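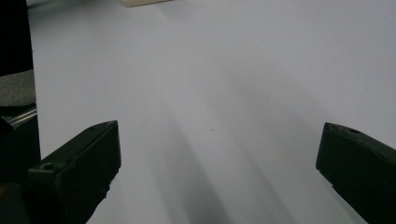
A Clear Table, and What Goes on It

The woman who runs the packing room at Prurero would like it known that she was not always a tidy person. She tells me this before I have my coat off, and she tells me again while she is looking for a second chair, which she finds in the hallway under a stack of flattened cartons. "My mother would laugh herself sick if she saw me now," she says. "I was the one with the clothes on the floor. All the way through school, and a good while after!"

Prurero sells stationery by mail, mostly writing paper, envelopes and cards, and every order goes across a work surface in the back of the building on Tillman Street before it goes anywhere else. She has been in charge of it for 11 years. She asked me not to use her name, on the grounds that her cousins would never let her hear the end of it, and I was happy to agree, especially after she poured the coffee.

What she wanted to talk about, and what I had really come for, was the habit of starting with a bare, pale surface. She is firm about it. "You want it light and you want it plain," she says. "We had a dark table when I first came, a handsome old thing with a grain to it, and you could lose a black ribbon on there for half a morning. On something pale you see every scrap. You see a crumb. You see the corner of the card that got bent, and you see it before the customer does."

She goes through an order the way other people set a table for company. Paper first, then envelopes, then the small things, the seals and the ribbon, and last of all the packing slip, face up. Only when everything is lying out flat does she reach for a box. Then the whole lot gets put away and wiped down, even if the next order is the same as the last one (and in October, when the holiday cards start, it very often is).

I asked if that wasn't a lot of wiping. She laughed and said yes, it was, and that she had once kept a tally just to settle an argument. "One week before the holidays we did 751 orders. I'm not going to tell you I wiped it down 751 times. But I wiped it down a lot."

The cartons come from Castska, in 3 sizes, and she has opinions on all of them. The middle one is her favorite. The large one she calls "the barn," and she will go to some trouble to avoid using it, including, on one occasion she remembers fondly, repacking 40 sets of note cards by hand so that they would sit properly in the middle size.

Does any of this come home with her? "Oh, the kitchen counter," she says right away. "I can't cook if there's mail on it. I move everything off, even the toaster, and then I stand there for a minute and look at it. My husband thinks I've forgotten what I came in for, and some evenings he's right."

We had a second cup, and she told me a long story about a shipment of green ink that I have promised to leave out. Then the phone rang, and it was somebody asking for the barn.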